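Search this site Enter keyword Go

Care and Storage of Household Repair Supplies
Cundville Housing Office, Resident Services

Residents are responsible for minor repairs inside their homes, such as refastening a loose strip of trim or tidying the cords behind a desk. The guidance on this page covers the small supplies most often used for that work. It applies to all units in the Trarneck and Losgate buildings. It was prepared by Filipa Baptista, Resident Services, and reviewed by Enikő Pintér, Building Maintenance.

Choosing a place for supplies

Keep repair supplies in a dry interior closet or cabinet. Balconies, utility rooms with a water heater, and the space under a kitchen sink are not suitable. Adhesives lose strength when they are stored in heat, and tape left in a damp place will often lift at the edges of the roll. A shelf above the reach of small children is preferred for blades, glues and anything that heats.

Containers need not be purchased for the purpose. A shallow cardboard tray holds items in current use. Small parts such as hooks, screws and picture hangers should be kept in a case with a lid, and a clear case saves opening several to find one fitting. Label the lid or the short end with the contents and the room in which the parts are used.

Tape

Store rolls flat, on their sides, away from direct sun. Fold under the last half inch of tape after each use so that the end can be found again. If a roll has become difficult to start, warm it briefly between the hands before lifting the edge with a fingernail. Do not use a knife for this, as a nick in the upper layer will cause the tape to split along its length for many turns.

Masking tape should be removed from painted walls within 3 days. Pull it back slowly and low against the wall. Packing tape and duct tape must not be applied to painted walls or to cabinet doors in any unit. Charges for paint damage are set out in the Residents' Handbook.

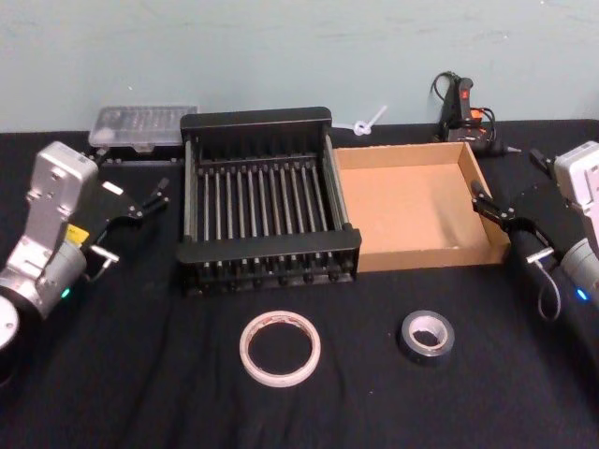 Tape, a hot glue gun and a cable tie on a covered work table.

Hot glue

Cover the work surface before plugging in a glue gun. An old cotton cloth is acceptable; plastic sheeting is not. Rest the gun on its stand with the nozzle pointing down, and place a scrap of cardboard beneath the nozzle to catch drips. Allow the gun to heat fully before squeezing the trigger. Forcing a cold stick strains the feed and may push glue back into the body.

Unplug the gun as soon as the work is finished and leave it on its stand until it is cold to the touch. Never pull a partly used stick out through the back. Leave it in place for the next repair.

Hot glue is suitable for felt pads, light trim, fabric and cardboard. It should not be used on shelf brackets, curtain rods, towel bars, or anything near a stove or radiator. To remove hardened glue from a countertop, apply a little rubbing alcohol at the edge of the bead with a cotton swab, wait, and lift the glue with a plastic scraper. Test the alcohol first on a spot that does not show.

Cable ties

Gather cords loosely before fastening. A tie pulled tight against a power cord can damage the covering, and a finger should pass easily between the two. Trim the tail flush with the head using flat cutters, as a tail cut at an angle leaves a sharp point. Do not tie extension cords into a coil while they are in use, and do not fasten any cord to a water or heating pipe.

Ties that have become brittle should be thrown away. Reusable ties with a release tab are recommended for cords that are moved often.

Loaned tools

Hand tools may be borrowed from the Herrero Street office on presentation of a resident card. The loan period is 2 weeks and may be renewed once by telephone. Tools must be returned clean, with all bits and attachments. Glue guns are loaned without sticks.

Disposal

Hardened glue sticks, used tape and cut ties go in the general trash. Solvents, including partly full containers of adhesive remover, must be taken to the collection held at the Losgate loading dock each April. They may not be poured down any drain.

Requests for repairs beyond the scope of this page should be submitted on the maintenance form.

Page last reviewed July 31, 2022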